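June 2, 2020

Fruit day. I moved everything to the long brown table after breakfast and sorted it there, as the counter is still taken up by the jars from Storeo. The order from the Mamani stall in Nedcombe was bigger than planned. The star fruit were sold by the bag and not singly, so I now own more of them than I know how to use.

Kitchen temperature at the start was 177 tenths of a degree, if I read the old dial correctly, which puts it at 17.7 C. That is fine for bananas and too warm for strawberries. I want the sorting done by type and by how long each one keeps, because in February I put everything in one deep bowl and lost most of what was at the bottom. The apples had gone soft under the weight and I did not find them until the smell did the work.

Containers on hand: the round wicker basket, the light-blue plastic one with slots, the clear tiered stand and the pink oval plate. I ordered the stand from Verari for soap and it has never held soap. The steps are shallow, so round fruit has to be placed near the back of each step. The edges pick up every bit of light in the room and show fingerprints, and it needs wiping with a dry cloth each time it is handled.
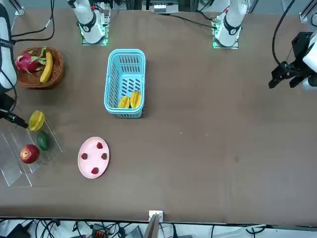 *Fruit table, partway through. Star fruit in the blue basket and on the top step of the stand.*

The blue basket suits the star fruit best. Air gets in through the sides and the bottom, and the ridges do not bruise as long as nothing is stacked on them. Two are in there now, touching, and I should separate them. The one on the stand still has green along the ridge and can wait. By the book they are ready when the green is nearly gone and the edges start to brown slightly. I will check again tomorrow evening.

The dragon fruit went into the wicker with a banana. This is a compromise. The banana should be kept apart from anything that ripens further, but dragon fruit does not ripen much after picking, so the risk is small. The wicker is also the only container deep enough for it without the scales catching on the rim.

Strawberries are on the plate, spaced so that none touch. They go first, tonight, with no sugar. I weighed out 100 g of yogurt for them and put it back in the refrigerator, covered.

The apple has the lowest step. Apples give off enough gas to push everything near them along, so it may have to move to the windowsill. I have not decided. The small green one above it stays where it is until I need the juice.

Remaining work: wash the star fruit, trim the brown off the ridges with the short knife, slice crosswise at 10 mm. Thinner slices fall apart in the pan. I tried it last time and got mostly syrup.

Also need to write to Storeo regarding the jar lids. Two of them do not seat, and I have tried both with and without the rubber ring. Order slip is in the drawer with the batteries.

Table to be wiped down with plain water only. The vinegar mix left a dull patch near one corner and I have not been able to get it out.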